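Garment rack

Idik Household Pages
April 2023. By the Idik household desk
Reading time: 4 minutes

A garment rack (also clothes rack, clothes rail, hanging rail) is a free-standing frame for hanging clothes. Usually one horizontal bar, one or two upright poles, a base, often wheels. Used in bedrooms, hallways, laundries, shops, theatres, church halls. Differs from a wardrobe in having no doors or back, and from an airer (clothes horse) in having a single bar meant for hangers, though plenty of people lay washing straight over it.

Names

Usage varies. "Rail" is the common word in British shops, "rack" in catalogues. In the Brinthorpe area "the horse" is used for both the rail and the folding airer, which causes muddle in older household lists. Coat stand is a seperate thing, see Coat stand.

Parts

Bar. Takes the hangers. Round or square tube, normally metal, sometimes a wooden pole. Fixed or telescopic.

Uprights. Hold the bar. Height is set by a collar or push-button on the better sort, a plain screw on the cheap sort.

Base. Rails running along the floor, sometimes with a lower shelf for shoes. A narrow base tips if all the heavy coats go at one end.

Wheels. Also called castors. Fine on tile and boards, poor on thick carpet. Two of the four may have brakes.

Clothes on the way to the rack

Washing comes out of the basket in a heap and has to be put down somewhere. Table, chair back, bed. Red and other strong colours are kept together at this stage, away from whites, until it is known whether they run. Soft fabrics such as jersey and brushed cotton crease quickly if left bunched, so the usual advice is to deal with them first.

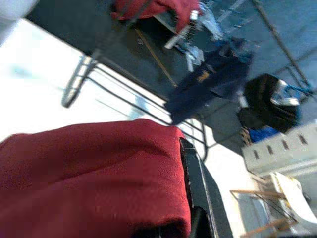 Red cloth in the heap stage, a second piece on the dark tabletop behind.

Shaking out comes next. Held by the shoulders, one or two sharp flicks, then the side seams pulled straight by hand. Sleeves turned the right way out. Wet wool is an exception and should not be flicked at all, see Drying flat.

Hanging methods

Over the bar. Garment folded across the bar with front and back on either side. Quick, no hanger needed. Leaves a line across the middle where the bar was. Suits towels, trousers, aprons, anything that will be ironed anyway.

On a hanger. Better for shirts and T-shirts. The hanger goes in from the bottom hem, not forced through the neck, which stretches the collar. Hook faces the same way on every garment so that a whole armful can be lifted off at once. Plastic hangers do not rust, wire ones can mark damp cloth.

Pegged. Pegs at the hem or under the arms. More of a washing line method but seen on racks in damp weather.

Spacing matters more than is generally supposed. A gap of two fingers between garments lets the air through. The Fasham laundry manual lists 17 garments as a full load for a standard single rail, counting a coat as 2, and most later guides copy the figure without saying where it is from.

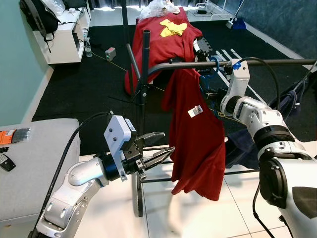
Labels and tags are left on the outside while drying if they are the stiff kind, as they can stick to the cloth when damp. Sewn-in care labels stay where they are.

Position in the room

Away from the wall by a hand's width. Not over a heater. Near a window if there is one, but out of direct sun for reds, navys and black, which fade along the folds first. On a hard floor a mat stops the wheels creeping and catches drips. Shelves and cupboards next to the rack should keep their doors clear, a point often missed when a rack is bought for a small room.

Sizes

No fixed standard. The Virk catalogue gives a single rail as 104 cm wide, bar height 145 cm at the lowest setting. Long dresses and overcoats need it raised. Childrens rails are lower. Folding models lose a little width at the hinges.

Short-sleeved shirts

Treated apart in most guides because they are the commonest thing hung and the commonest thing hung badly. Cloth taken at the two shoulders or two sleeves, spread sideways, let drop. If the hem hangs in a point at one side the shirt has twisted in the wash, and pulling it gently on the opposite diagonal while damp will partly cure it. Cheap knits twist again next time regardless.

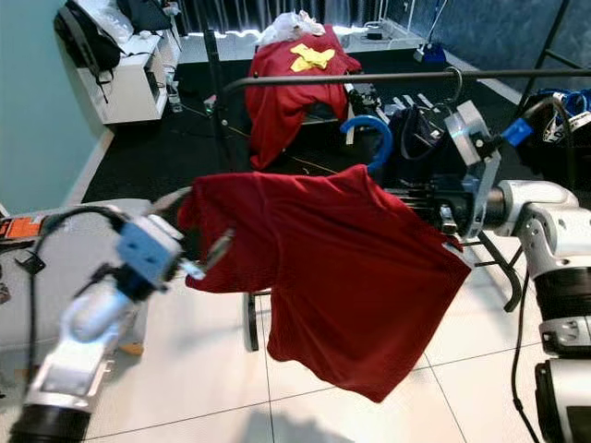
Folding straight off the rack is done face down on a table: sleeves in, sides in, bottom up in thirds. Dark shirts are folded inside out by some, to keep lint off the front.

Care of the rack

Wipe the bar before hanging anything pale. Black painted tube sheds flecks once it chips. Hair and thread wind round the wheel axles and want cutting out, a job for November in the old Fasham calendar, along with turning the mattress. Collars tightened at the same time. Bent bars rarely go back straight and are better replaced.

See also

Airer; Clothes peg; Coat stand; Drying flat; Hanger; Ironing

Contact us | © Idik Household Pages | Back to top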